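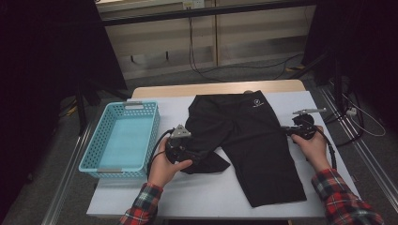
# How to Fold a Pair of Shorts

Shorts are one of the easiest things in the laundry to fold. They have no sleeves and no buttons down the front. They only have a waistband, a front, a back and two short legs. If you can fold a sheet of paper in half, you can learn to fold shorts.

## What are the parts called?

It helps to know a few words before you start.

- **Waistband:** the strip at the top that goes around your middle. Many sports shorts have elastic inside it.
- **Hem:** the bottom edge of each leg. The cloth is turned up and sewn down so that it does not come apart.
- **Inseam:** the stitched line on the inside of each leg.
- **Crotch:** the place where the two inseams meet. On many shorts the cloth makes a small point here when you fold them.

## Find a good place

You need a flat surface that is bigger than the shorts. A table is good. A bed works too, but a soft blanket moves when you pull on the cloth. Wipe the table first, especially if somebody has been eating toast there.

Put your laundry basket next to the place where you fold. Make sure the shorts are dry. Shorts that are put away damp can start to smell. Check the pockets as well, if there are any. Coins, tissues and small rocks should come out before you fold.

## Spread the shorts out

Lay the shorts down with the front facing up. Put the waistband away from you and the two legs toward you. Now look for lumps. Often one leg lies straight and the other one is bunched up. Take hold of the bunched leg by its hem and pull it gently until it lies flat, then run your hand over the cloth from the top to the bottom.

Black cloth can be tricky, because it is hard to see the creases in it. Turn on a light or move closer to a window. You can also find creases with your fingertips.

When you pick up cloth, you pinch it. The part you pinch stays with you and the rest hangs down in folds. A small pinch in the middle of a leg lifts the cloth into a heap. A pinch at a corner keeps the edge straight, so corners are the best places to hold.

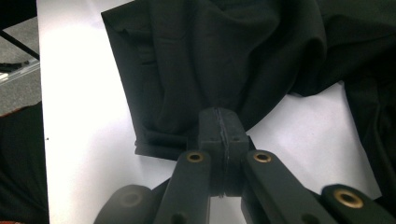

Cleiton Barros wrote to us that his shorts always slide open again, even when he starts at the corners. He asked if he was folding them wrong. He has two pairs made of slippery sports cloth, and by the time he gets them to the drawer they are flat again.

Slippery cloth does that. It is smooth, so the layers do not hold on to each other the way thick cotton does. Press down on every fold with your whole hand and count to three. Then carry the shorts with one hand underneath and one on top. If they still open, put them in the drawer between two thicker things.

## The four steps

1. **Fold one leg over the other.** Hold the left leg by its hem with one hand and by the waistband with the other. Bring the whole side across until it lies on top of the right leg. The two hems should match.
2. **Tuck in the point.** If the crotch sticks out at the side, fold it in. Now you have a long rectangle.
3. **Fold up the bottom.** Take the hems and bring them up to the waistband.
4. **Fold once more** if your drawer is small. Long shorts usually need this step and little ones do not.

Some shorts have a small logo near the waistband. You can use it as a marker. If you fold every pair the same way, the logos all end up in the same place and you can tell which pair is which.

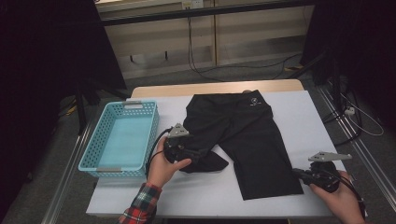
If one leg creeps back while you are working on the other, let go of everything and smooth it again. It is quicker to start over than to fold on top of a lump, and the second try is usually neater - your hands already know where to go.

## How much practice does it take?

Most children need a few tries. At first one pair may take you a minute or more. A class in Stornetmont kept a folding chart in November, and together they folded 400 pieces of clothing. The chart had 26 names on it. They did shirts and towels as well as shorts, and the shirts took the longest.

## Putting them away

You can stack folded shorts in a pile or stand them up in a row, like books on a shelf. In a pile, you see only the top pair. In a row, you see all of them, but the row falls over if the drawer is half empty. A shoebox in the drawer will hold it up.

Use whichever way fits your drawer. Put the pair you wear most often at the front.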